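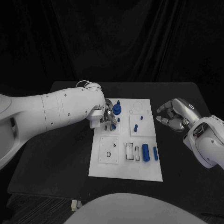

Posted by trekport_tim, 28 August 2020
Print this thread | E-mail this thread

We have 99 demos of the peg board and Udmont wants 366. My vote is to stop resetting it so neatly. The gear with its little shaft goes near that top left plate every single time, and the model will learn our housekeeping.

slotB wrote:
Disagree. Get it boring first – then get it messy. Kuhlmann shuffled everything from day one and has a very well-traveled gripper.

trekport_tim wrote:
Boring we have covered.

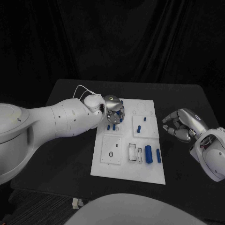 gearhead5 wrote:
Neither of you has mentioned grasps. I'd label those before arguing over layout. A left hand closed on a bunch of blue pegs over the top of the board is a different lesson from picking up one, and our sheet calls both "pick."

slotB wrote:
Fine, but you're relabeling the 99.

Related threads
Trandness export drops the last 5 frames
Who renamed all the February runs?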